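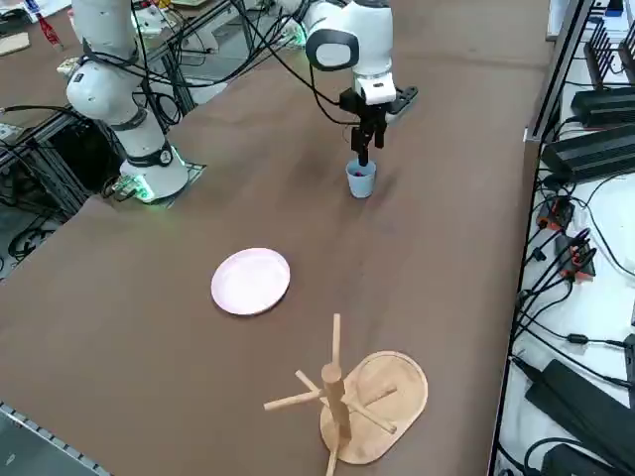
Rallmont Tabletop Two-Arm Kit
Reviewed by Oriana Riquelme

Sold by: Girarano
Supplied as: two arms, two grippers, power supplies, wrist camera, props box
Review unit: on loan, returned in February

Girarano's listing says the Rallmont kit will have you "collecting useful demonstrations before lunch." I had it on a table by nine in the morning and got my first clean recording a little after four. Part of that was me. A fair amount of it was the manual, which still shows the connectors from an older version and skips the step where you tell the software which arm is which.

What it's supposed to do

You steer the arms through a small household job, the software records it, and later you train on what you recorded. The job list that comes with the kit is all tableware and small objects: cups, a plate, a mug stand, blocks. The listing makes this sound like a kitchen assistant. It's a practice bench, and buyers should price it that way.

Setup

Each arm bolts to a mounting plate. The bolts are fine, the plates are fine, and I have no complaint about how solid the thing is once it's down. Cables are another matter. The power bricks are large, they get in the way wherever you put them, and the leads from the arms want to hang exactly where your elbow goes. Plan on a side shelf. Girarano sells one, of course, and I'd buy a cheaper one somewhere else.

Narendra Dhillon helped me with calibration and was more patient with it than I was. The routine wants you to touch a set of points with each gripper in turn. If you bump the table you start over. We bumped the table.

Gripping

The black two-finger grippers are the best part of the kit. They open a good deal wider than a small cup and the fingers are narrow enough to go down inside one, so you can reach for something in the cup without tipping it. I was ready to dislike them and didn't.

The numbers, for what they're worth: I ran the cup job 157 times over my loan period and counted 117 as good. A good run meant the right object ended up in the right place and the cup was still standing. The listing claims "near-perfect repeatability," with no test behind it that I could find. I asked. Abelardo Toledo in Girarano's support office wrote back politely and sent me the same brochure again.

Most of my bad runs were grabs that missed to one side. A block that sits flat is easy. A block leaning against the wall of a cup gives the fingers much less to hold, and the software's suggested grip angle was no help.

Wrist camera

I expected this to be the weak spot and it's a mixed bag. Looking down on the table, color is strong and the edges of small objects come through sharp. A red cube tilted in a light blue cup is easy to read, with two of its faces showing, and both fingertips stay in view so you can judge the gap. Bright spots wash out to plain white, though, and there's no exposure setting in the menu. Rallmont says one is coming. I don't score things that are coming.

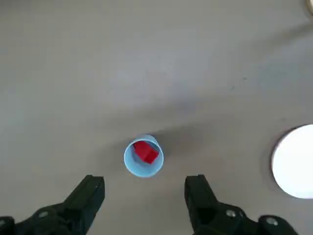 Software

It records, it plays back, it exports. Playback stutters on long files. There are 2 export formats, and one of them lost my timestamps. I used the other and stopped worrying about it.

The paid tier adds cloud storage capped at 150 recordings, which I passed in the first week without trying very hard. After that you delete or you pay again. Local storage has no limit, so I don't see who the paid tier is for.

Compared with the Drudeck

The Drudeck kit is slower and its grippers feel cheap, but its manual is correct and its calibration survives a knock. If you're setting up a class, that might matter more than anything above. If you mainly care about handling small objects, the Rallmont is ahead — not by as much as the price gap suggests.

Should you buy it?

If you already know how to set up an arm, maybe, and ask Girarano to leave the cloud plan off the quote. First-time buyers should wait for a new manual. Current owners can skip the upgrade bundle, which is the same grippers with a longer cable.

Questions about this review go to Oriana Riquelme through the contact form. Corrections from Rallmont will be added here if any arrive.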